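Blocks before breakfast: a morning with the Brindero cell

I went to Gusen expecting sparks and forklifts, and spent most of my visit watching people fuss over cables. Lovely people, mind you! The Brindero workshop keeps a two-armed cell going day in, day out, and it gets a full check every 400 hours, whether it's grumbling or not.

The routine starts with the power off. Every screw at the wrist gets a gentle nudge with a driver, then the cables are run through the fingers from end to end, feeling for stiff spots. A new cable costs very little. A snagged one in November lost the shop two shifts — and they still wince about it.
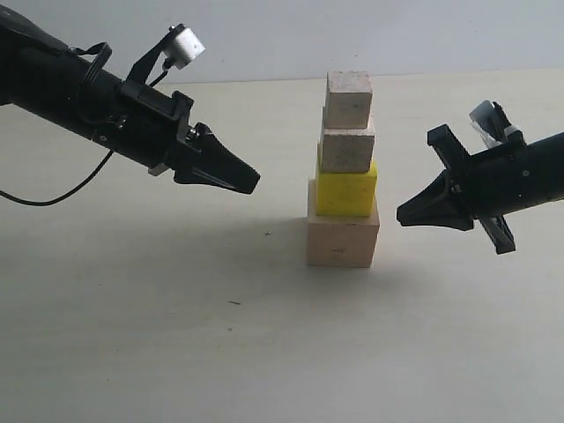

Lining up the two arms is the bit I'd really come for. Each arm has its own idea of where the table is, and after almost 2,000 hours those ideas start to drift apart (a bit like my husband and me with a road map). So the cell goes back to toy-box basics, with a little tower, a yellow block second from the bottom, and a closed gripper pointing in from either side. The numbers are compared with the last set, and if they disagree, out comes the Zunberg manual, which runs to 578 pages and has tea on most of them. I had a go at typing in a correction myself and got the minus sign wrong. They were very kind about it, and then they made me do it again.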